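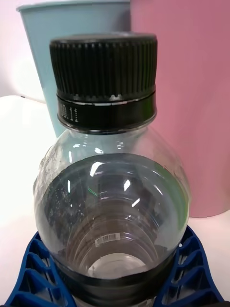 Trarkon Project Report: Grasping Clear Objects

1. Aim

Our group wanted the Trarkon arm to pick up a clear plastic bottle, move it across the table and set it down upright. The Junik team did the same task last term with coloured cups. Clear plastic is harder for the vision software, which kept locking on to whatever was behind the bottle.

2. Equipment

We used the club arm with a wrist camera and two blue flexible fingers. The fingers have an open lattice of diagonal ribs, so they bend in around a curved object. Control code was written in Citine, the block language we learned in first semester.

3. Method

We stopped trying to find the edges of the bottle and looked for the cap instead. A black cap stands out well against a white tabletop. Once the cap was centred in the camera view, the arm lowered to a fixed height and the fingers closed on the lower body, at the dark band.

We ran 100 attempts over 3 afternoons in the Reisinger lab. Other items were left on the table behind the bottle so the test was not too easy.

4. Problems

Glare from the overhead lights was the main one. Bright streaks on the shoulder were sometimes read as a second object – we fixed most of this by ignoring small white areas. We also rewrote the closing routine 2 times, as the first version tipped the bottle.

5. Further work

The cap method will not work on a bottle with a white or clear cap. Next term we would like to try a depth sensor.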